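Sorting out Mum's button tins

Feb 3, 2024

I have been promising to write this one up since before Christmas, and as it has rained without a break all morning and the dog has refused to go further than the gate, I have run out of reasons to put it off. So put the kettle on, because I do go on a bit when it comes to buttons.

Some of you will remember that when Mum moved into the flat at Wasenness she handed over her sewing things in one go. The machine went to my niece, who uses it properly, and the patterns went to the church sale, and I got the tins. Seven of them. A couple of shortbread tins, a big square one that once had crackers in it, a cocoa tin with a lid you need a spoon to get off, and the rest the sort of thing you used to get toffees in. They had been in the bottom of her wardrobe for as long as I can remember, and as a small child I was allowed to have one out on the bed if I was poorly. I can still tell you which one had the glass buttons in it by the sound it makes when you tip it.

What I had never thought about until they were in my own house is that she must have had some way of arranging them. I assumed it was a jumble. Then I opened the cracker tin and found little runs of buttons threaded on wool, all matching, with a knot at each end, and underneath them a layer of loose ones that were nearly all from school shirts. So there was a system once, and over the years it had been poured over and stirred about, mostly by me with a temperature.

I rang her to ask. She said, "Oh, big ones, little ones, your father's, and good," as if that settled it. I asked what counted as good and she said I would know. I have thought about that a great deal since.

My first try was by colour, which everybody suggests and which looks lovely for an afternoon. I did it on the dining table on a tea towel and took up the whole table and we had to eat on our laps. The trouble with colour is that there are a great many buttons in this world that are no particular colour. Is it grey, is it a sort of brown, is it a white one that has been through the wash with something navy? I had a saucer for "greyish" that ended up bigger than all the others put together. And when you want a button you hardly ever want a blue one in general, you want one that will go through the hole in the cardigan.

So then I did it by size, and I was very pleased with myself, and that lasted nearly a week. I used a strip of card with slits cut in it, the way Mum used to measure them, and dropped each one into a bowl according to which slit it would pass through.

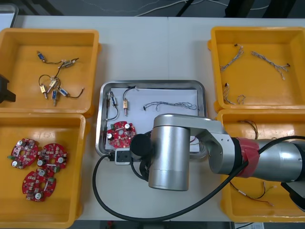
It was slow going but I did enjoy it, I must say. I had the radio on and got through two whole plays and a programme about eels. The difficulty came with the ones that have a loop on the back and no holes, which will sit in among the flat ones quite happily until you need six the same and find that two of them stick out. I took all of those out again and gave them a bowl to themselves, and then of course the toggles wanted one too, and the hooks and eyes, and the suspender clips, and there was one tiny brass padlock with no key that has had to go and live on the windowsill.

It was Aileen Quiambao who got me out of the muddle. Aileen and I were on the same ward for years (nursing, I mean, we weren't patients!) and she is the most sensible person I know when it comes to things in drawers. Her grandmother took in sewing in Cabanatuan, shirts and school uniforms mostly, and Aileen spent her holidays from the age of six or so picking pins up off the floor with a magnet. She came over on the bus with a bag of oranges, looked at my bowls, and asked me what I was going to sew.

Well, I had no answer to that. I don't make clothes. I mend them. I replace the button that has come off my husband's coat, and I put new ones on cardigans from the charity shop to cheer them up a bit. Aileen said her grandmother kept the shirt buttons in a jar right by her hand because she needed them every day, and everything else went up on a shelf, and she was never once seen to sort the shelf. You only need to be tidy, Aileen said, about the things you reach for.

I had to have an orange while I thought that over.

So here is how it stands now. Shirt buttons are in the cocoa tin, with the lid left loose. Cardigan and coat buttons, if there are at least four alike, are threaded on wool the way Mum did it, and laid in the cracker tin so I can lift the whole string out and hold it up against the knitting. I did count those, as I wanted to tell Mum, and there are 239 on strings, which took me most of January. Dad's are together in the smaller shortbread tin. They came off his work jackets from Trameck when he retired, heavy dark things with an anchor on them, and I don't suppose I shall ever use one, but I like to know where they are.

All the odd ones have gone back in the toffee tins exactly as they were, stirred up, no order to it whatever. I felt a bit guilty about that. Then my niece brought her little boy round with a streaming cold, and he had one of those tins out on the settee for two hours and was no trouble at all. He found a button shaped like a strawberry that I had clean forgotten about. It was off a dress I had when I was his age. He has taken it home in his coat pocket with strict instructions.

A few things I would pass on to anyone with tins of their own. Wool is much better than cotton for threading, as it grips and they don't all shoot off under the sideboard when you let go of one end. Don't wash the old ones in a sieve under the hot tap as I did, or at least not the ones that look like milk, which went soft and a little bit sticky and had to be dried on a rack. A wipe with a damp flannel does perfectly well. And if you find a button still on its scrap of cloth, leave the cloth on. I snipped off two before it dawned on me that one of them was the kitchen curtains from the old house.

Mum had the full report over the phone last Sunday. She was pleased about the strings, and she wanted to know what I had done with the good ones. I said I had put them in a twist of tissue in the top of the cracker tin, the glass ones and the little pearly ones with the carved edge. There was a bit of a silence and then she said yes, those were the ones.

I am going up to see her in April when the ferry timetable changes back and it can be done in a day, and I shall take the tissue with me so that she can look through them. Next week I had better get back to the garden, as Wuster (the dog, for those who are new) has dug up what I am fairly sure was the last of the snowdrops, and I want to see if any of them can be put back.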